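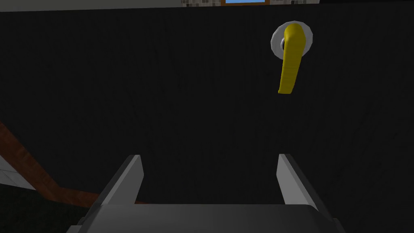
*Figure 1. Yellow lever handle on a round white rose, set against a near-black surface (computer rendering).*

# Unit 4: Colour and Tonal Contrast in Public Interiors

Pimstead School of Building Design
Handout to accompany the fourth lecture. Students should read it before the seminar and bring a copy with them.

## 4.1 Purpose of the unit

Many people who are registered as having sight loss retain some useful vision. They may not be able to read a sign or recognise a face, but they can often tell light from dark and large shapes from their background. The way in which surfaces are finished therefore has a direct effect on whether they can move about a building without help. This unit deals with the choice of finishes for walls, floors, doors and fittings, and with the means by which those choices are recorded and checked.

The unit does not cover signage, which is treated separately in Unit 6, or emergency lighting.

## 4.2 Terms used

**Hue** is what is usually meant by colour in everyday speech: red, green, yellow and so on.

**Chroma** is the strength of a colour. A pale pink and a bright red may share a hue and differ greatly in chroma.

**Light reflectance value (LRV)** is a measure of how much visible light a surface reflects. It is given on a scale from 0, a perfect black, to 100, a perfect white. Neither end of the scale is reached by ordinary building products.

**Tonal contrast** is the difference in lightness between two surfaces that are seen together. In this course it is expressed as the difference between their LRVs.

Students often confuse contrast of hue with tonal contrast. A mid-green door in a mid-red wall looks striking to a person with full colour vision. If the two paints have the same LRV, a person with reduced vision may not see the door at all. A useful habit is to look at any proposed scheme in greyscale before discussing its colours.

Yellow is a special case in that it can be both strong in chroma and fairly light in tone. It holds its place well against dark finishes and poorly against white or cream ones. The yellow lever in Figure 1 would be much harder to find if the surface behind it were as pale as the rose.

## 4.3 Where contrast is needed

Contrast should be considered first at the edges of things. The most important of these in a public interior are:

- the junction of wall and floor, which shows the size and shape of a room
- the junction of wall and ceiling in large spaces
- the edges of doors, or of the frames around them
- the front edges of steps
- handrails, grab rails, switches and door furniture
- free-standing objects on a route, such as columns, bins and seats

Skirting boards call for particular care. A skirting painted to match the floor makes the floor appear wider than it is, and a person may walk into the wall. The usual advice is to match the skirting to the wall, so that the change of tone falls where the floor stops.

Strong contrast in the wrong place is also a fault. A dark mat in a pale floor may be taken for a hole or a step down. Bold stripes and checks can cause discomfort and may hide a real change of level. Where two floor finishes meet on the same level, their tones should be close.

## 4.4 Gloss and glare

A shiny surface reflects lamps and windows as bright patches, and these move as the viewer moves. On a floor they may look like spilt water. On a wall they can wash out the contrast that the designer intended. Matt or satin finishes are preferred for large areas.

Small fittings are a different matter. A highlight on a curved handle may help to show its form, although it should not be relied upon to make the handle visible. Polished metal fittings give uneven results: they take on the tone of whatever they reflect, and a published LRV for such a product should be treated with caution.

## 4.5 Case study: the Flimness Library refit

The ground floor of Flimness Library was refitted over one winter, with work beginning in November. The public area measures 1045 square metres. Before the refit, the walls, doors and door frames were all finished in the same off-white, with an LRV of 78, and the floor was a pale grey sheet material with a strong sheen.

The design office, Figueiredo, held a consultation with regular users before preparing its scheme. A total of 327 written responses were received. The matters raised most often were the difficulty of finding the doors to the toilets and study rooms, and glare on the floor between the entrance and the issue desk.

The finished scheme kept the off-white walls. Doors were repainted in a deep blue, the frames were left pale, and the floor was replaced with a darker matt covering. The manufacturer of the doors, Flendasix, supplied painted samples, and these were viewed on site in the morning and again after dark. Two of the blues first proposed were rejected at that stage — both looked well in daylight and close to black under the evening lighting.

One part of the scheme was less successful. A row of low seats, 600 millimetres deep, was covered in a fabric very near in tone to the new floor. The seats were later given light-coloured covers.

## 4.6 Recording a finishes scheme

Every scheme submitted for this course must include a finishes schedule. The schedule should give, for each surface:

1. the location and the element
2. the product and colour reference
3. the LRV, with its source
4. the adjoining surface and its LRV
5. the difference between the two values

A sample schedule entry is set out below.

| Element | LRV | Adjoining surface | LRV | Difference |
|---|---|---|---|---|
| Study room door | 9 | Door frame | 78 | 69 |
| Skirting | 78 | Floor | 22 | 56 |
| Handrail | 14 | Stair wall | 78 | 64 |

Values should be taken from the supplier's data wherever possible. Values estimated from a screen or a printed colour card will not be accepted. Renderings may be submitted to show intent, but they do not replace samples. The lightness of a rendered surface depends upon the settings of the software and of the display.

## 4.7 Seminar preparation

Each student should choose one public interior in Pimstead and visit it twice, once by day and once when it is lit only by lamps. Written notes of no more than 600 words should cover the following points:

- the tone of the floor compared with that of the walls
- whether the doors can be found easily from the main entrance
- any fitting that is hard to see, and the surface against which it is placed
- any reflection or shadow that might be mistaken for something else

Permission must be obtained from the building manager before any photographs are taken. Notes are to be handed in at the start of the seminar. Late work will be dealt with under the general rules of the School — see the course guide, section 3.

*Handout revised May 26, 2024.*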